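Iseck ringt um das Belletti-Gelände

Als die Großgärtnerei Belletti ihre Gewächshäuser am Südrand von Iseck aufgab, gingen die meisten im Ort davon aus, dass dort wieder jemand Gemüse anbauen würde. Jetzt liegt beim Bauamt ein anderer Plan. Die Projektgesellschaft Plandon will die Glasflächen abreißen und 20 Reihenhäuser errichten, dazu zwei Gebäude mit Mietwohnungen an der Zufahrtsstraße.

Der Streit dreht sich weniger um die Häuser als um die Straße. Der Mühlweg ist an der engsten Stelle 5 Meter breit und hat keinen Gehweg. Schulkinder nehmen ihn trotzdem, weil der Umweg über die Landstraße länger und gefährlicher ist. Plandon hat angeboten, auf eigene Kosten einen Gehweg bis zur Bushaltestelle zu bauen. Dafür müssten vier Anlieger einen Streifen ihrer Vorgärten verkaufen. Zwei haben bisher abgelehnt.

Hinzu kommt das Wasser. Der Graben hinter den Gewächshäusern läuft nach starkem Regen über, und die Keller im unteren Mühlweg stehen dann nass. Das Ingenieurbüro Baxter hat im Auftrag der Gemeinde gerechnet und empfiehlt ein Rückhaltebecken im Osten des Geländes. Nach dem ersten Entwurf wären dafür drei Häuser weggefallen. Plandon legte daraufhin eine zweite Fassung vor, mit kleinerem Becken und begrünten Dächern. Ob das reicht, ist offen.

Strittig ist auch der Preis. Im Vorentwurf war von 10 Prozent gefördertem Wohnraum die Rede, der Gemeinderat will mehr. Für junge Familien aus dem Ort gibt es in Iseck kaum etwas zu mieten, und wer baut, zieht meist ins Nachbartal. Auf der anderen Seite stehen Anwohner, die vor allem den alten Obstgarten neben dem Kesselhaus erhalten wollen – er ist im Bebauungsplan bislang als Stellplatzfläche eingetragen.

Im November soll der Entwurf öffentlich ausgelegt werden. Danach können Einwendungen schriftlich im Rathaus abgegeben werden. Mit einem Satzungsbeschluss rechnet die Verwaltung frühestens im Frühjahr, der Abriss der Gewächshäuser könnte aber schon vorher beginnen. Dafür braucht Plandon nur eine Anzeige beim Landkreis.

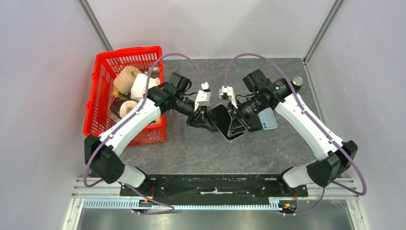 Zwei Roboterarme über einer grauen Tischplatte, zwischen den Greifern drei Smartphones.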